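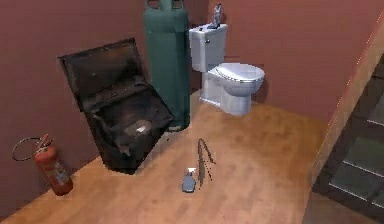

How often do the smoke alarms get tested in a rental unit?
Every month by the tenant, and by us at each turnover, with the date written on the sheet.

Ornen Apartments, unit 1114
Turnover safety check
Tuesday, January 5, 2021
Checked by: Idris Wynne

Smoke alarm, hall: OK. Loud enough.
Smoke alarm, bedroom: FAIL. Chirping. Battery swapped, still chirping. Unit is past its date, replace whole thing.
CO alarm: OK
Extinguisher, kitchen: needle in green, pin in. Tag not signed since December, signed it.
Range hood filter: greasy. Soak or swap before move in.
Outlets by kitchen sink: 4 tested, 2 didnt trip. Electrician. Do not hand over keys till done.
Breaker panel: labels half missing. Fixed the ones I was sure of.
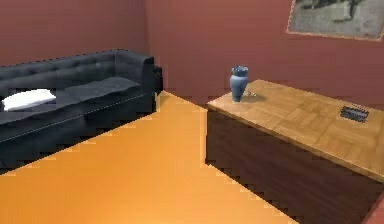 Bedroom window: opens all the way, lock stiff, sprayed it. Living room window sticks at the halfway point. Needs to open fully, it counts as a way out. Owen has the long pry bar, ask him.
Window stops: OK
Front door: closes by itself, latch catches. Peephole fine. Chain is loose, 2 screws stripped, longer ones needed.
Stairwell light, floor below: out again. Third time I've writen this up.
Handrail: solid
Hot water: ran it 4 minutes, a bit too hot for my liking. Turn heater down one notch and recheck.
Dryer vent: not reached, ladder was at Skidness. Do on next visit.

Open items: 7. Electrician and bedroom alarm come first, rest can go in the same week.
Recheck in 2 days, call me before if the alarm comes in early.
I.W.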